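Clilex Finger Inspection Kit
For parallel grippers on hand-held tools and arm-mounted wrists

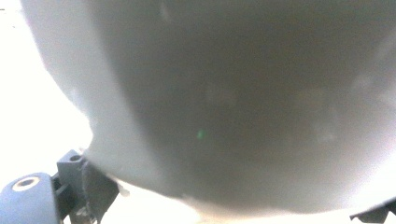 Most gripper wear is found late, when parts start slipping and a whole shift of picks has to be thrown out. The Clilex kit gives a shop one fixed way to check gripper fingers and the contact material on them, with the same gauges, the same cards and the same reject limits at every station. Contact edges are the first item on the card. A strip with fibers standing out along its length, like the one running up beside the dark grey bracket, goes down as "frayed" and gets changed under the Clilex rule, even if the gripper still holds the part. Pads, brackets and screw openings each have their own line.

The kit was put together by Armelle Aubert and Bernd Ehlers at Molluston for shops that run several gripper types and keep separate habits for each one. It works with any two-finger parallel gripper that opens to 100 mm or less.

What is in the kit

Hard case with foam insert
Edge gauge, stainless steel
Pad hardness tester with 2 reference blocks
Feeler set for finger alignment
Pull scale with hook and strap
Lint-free wipes, pack of 30
Inspection cards, pad of 100
Printed copy of the Clilex finger rule

How the check is done

Take the gripper out of service and remove stored energy from it before touching the fingers. On an arm, follow the site lockout procedure. On a hand-held tool, unplug the battery or cable and let the fingers come to rest.

Wipe the contact faces with a dry wipe. Solvent softens some pad materials and will give a low hardness reading, so if the fingers have been cleaned with solvent, wait 30 minutes before testing.

Lay the edge gauge along the contact strip on each finger. Loose fibers that reach past the first line on the gauge are a reject. So is any lifted corner, whatever its length. Do not trim a frayed strip to get it through the check. Trimming hides the wear and leaves a shorter contact face.

Press the hardness tester into the pad at three points and write down the lowest reading. Check the reference blocks first if the kit has been stored in a cold van.

Close the fingers by hand where the gripper allows it and run the feeler between them, top and bottom. A difference between the two readings means a bent bracket or a loose fastener. Correct it before fitting new contact material.

Fit the strap and take a pull reading. Compare it with the value recorded when the gripper was new. There is no single pass value for all grippers, and the first reading should be kept with the tool's papers.

Smooth, rounded parts

Bowls, cups and other curved items touch the finger over a small area, so worn material shows up sooner with them than with boxes. We suggest checking fingers at the start of each shift when they handle curved parts, and once a week for flat ones. If a curved part covers the fingers during handling, set it down and do the check with the gripper open.

Limits of use

The kit does not replace a risk assessment or the gripper maker's own service schedule. Where the maker sets a tighter limit, use the maker's. It is not suited to suction cups, needle grippers or magnetic heads. For food contact work, ask us for the Muma wipes and cards, which are sold separately.

Ordering

Kit, complete: part no. 592
Refill, cards and wipes: part no. 592-R
Replacement edge gauge: part no. 592-G

Gauges can be sent back to Molluston for a yearly check. Turnaround is normally five working days, and Waltraud Strobel handles bookings. Technical questions about reject limits go to Alfie Ellwood.

Rule text last revised 30 May 2025. Cards printed before that revision have no line for lifted corners and should be used up as scrap paper.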